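Print this page | E-mail this page

Sunday, floor day

Up too late. Coffee, no milk, drank it anyway. Radiator ticking like mad and giving out nothing. The plan was laundry first, then floor, then the letter to Lynch, then a walk if it stayed dry. It did not stay dry.

So the floor. Been stepping around it for days. You get used to a wrapper. First it's a wrapper, then it's where the wrapper lives, and you curve a little on the way to the bathroom and don't even notice. I had on my one decent pair of socks Friday night and stood square on a bottle in the dark. Rolled. Grabbed the desk. Said something the downstairs people probably heard. That settled it.

And Lynch want to come round and look at the place before I sign again, which I'd forgotten until the text came. 1,890 sitting with them as deposit and I would like to see it again one day. The last tenant lost half of hers over the carpet, or so the woman at the bakery says. She says it every time I buy a roll. I don't think the carpet is my fault anyhow, it was that color when I came, but I'm not giving them a reason.

Started with the bin, before any of the picking up. Carried it to where the mess was. I know that sounds like nothing. For years I did it the other way, armful of junk, walk to the bin, drop half of it, walk back, pick up the half. My mother did it with an apron. Apron full of stuff and then a big flap over the can. I don't own an apron.

Bags are the drawstring kind from the corner shop. They slip. Every single one slips. You fold the top over and pull the blue string and it sits fine until you put in anything heavier than a tissue and then the whole side goes down inside and you're fishing. Found that if you bunch the extra into one spot and leave the string there it holds better. Not well. Better.
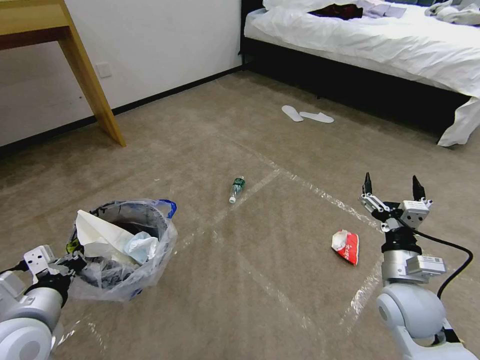 Slavica Jurić wrote in to say I do it backward: clear the bed first, always the bed, then anything you can't decide about goes up there and you have to deal with it before you sleep. She also says bottles never go in the room bin, they go straight by the door, caps off, or you will never sort them later. And that I should stop buying the small ones.

Fine, Slavica. All fair. The small ones are for the bus, though. The Lovex one out to Stistavier has no heat in the back and no stops with a shop, and a big bottle doesn't fit in the side pocket of my bag. I come home, bag goes down, bottle falls out, there it is. I do mean to refill them. I refilled one in November.

Bed first, though. Thought about it. The bed is made, I'll say that for me. White on white, rumpled and hanging over the side, but I do it as soon as I'm up because otherwise I get back in. But there's clothes on top. There's always clothes on top. Not dirty enough for the wash, not clean enough to go back in the closet with the clean stuff. Everybody has this pile, I don't care what they tell you. My sister has a chair for it. I don't have a spare chair so it's the bed, and at night it goes to the desk, and in the morning back to the bed. Some of those clothes have traveled further inside this room than I did all winter.

Anyway if I start with the bed I start folding, if I start folding I start trying things on, and then it's four o'clock. I know myself. Floor first.

Paper's the worst. You wouldn't think so. Wrappers you grab, they crackle, they're done. Tissues too, though I don't love it. But big sheets, the stuff they pack round things in the Skesport boxes, one sheet and the bin is full. Push it down and it comes back up. Push it down again. It came up so slowly, like it was breathing. I should fold it flat and keep it for wrapping, my aunt irons hers. I mean really irons it. Not doing that.

Stopped to eat. Toast, the last of the plum jam. Stood at the window. Two kids in the yard kicking a ball against the recycling, which is the noise I've been blaming on the pipes.

Back to it. Tried going in lines like you mow a lawn, from the desk toward the bed. Lasted maybe five minutes. Then I saw somthing by the bed and went for that, then something else, and after that no lines at all. Zigzag. It gets done either way. I think the lines thing is for people with more floor.

Also, the phone rang in the middle. Lynch, on a Sunday! Wanted to know if six o'clock suits, I said six what, six tomorrow, no, six on whatever day they come, they'd let me know. So why ring. Wrote it on my hand. Washed my hand. I'll have to ask again.

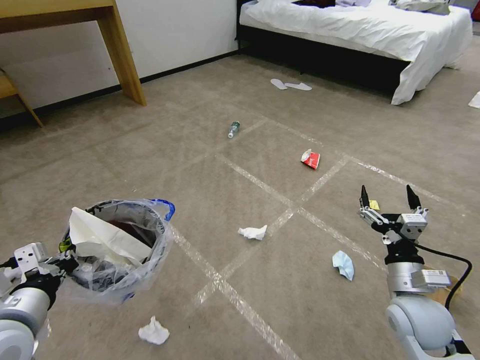
Slippers. I keep meaning to throw the slippers. They're the flat white throwaway sort, made for a night or two, and I have had them much longer than that. The soles are paper by now. But the carpet is cold first thing and they are right there by the bed where my feet come down and I hate to spend money on proper ones when it'll be spring. It won't be spring. It's January. I said the same last January, I'm pretty sure, about a different pair.

Decided: they stay until the inspection, then out. Wrote it down here so it counts.

Where does it all come from, that's what I want to know. I'm hardly home. I leave in the dark, come back in the dark, eat something out of a packet, blow my nose, go to sleep. I suppose that's where. Packet, tissue, bottle. If you dug this carpet up in a thousand years you could tell exactly what I did all winter, and it wouldn't take you long.

New rule, and Slavica can laugh. Bin lives by the bed now, not in the corner under the desk. In the corner I miss. I've been missing since I moved in. It was only there because that's where it was when I got the key, and I never thought about moving it, I thought that was its place. The room looks worse with it out, a bit. Don't care. I'll put it back when Lynch come.

Second rule, bottles by the door. I'll give her that one. Caps off I'm less sure, they roll. Asked her where the caps go and she says a jar. She has a jar of caps. Of course she does. She says the school collects them. I don't have a jar either, the plum jam one is free now though, so alright, maybe I do.

Vacuum next and that means knocking next door for theirs, and it's late to be knocking. They had it back from me last time with the hose full of hair, not even my hair I think, and she looked at me. So tomorrow, and I'll empty it this time. Take them something? The rolls from the bakery. Then I have to hear about the carpet again.

Didn't do the letter. Did the laundry, one load, it's over the radiator not drying. Took the bag down in the rain in my good shoes, stupid, the boots were right there. Tied it too early as well. Came back up, shoes off, and found a scrap of paper I'd walked past all afternoon. Put it in my pocket, the new bag's not in yet. It's still in my pocket. Must remember before that goes in the wash, I've done the tissue-in-the-wash thing once and was picking white bits off a black sweater untill Easter.

Feet up now. Can see a good wide piece of carpet from where I'm sitting. It has a stain I'd never met. Coffee, I think, or the tenant before. Will ask at the bakery.

Bread, milk, bin bags (NOT the same ones), stamps. Bus at the usual time. Bed, once I've moved the clothes off it.

Last updated: 12/01/2020

Print this page | E-mail this page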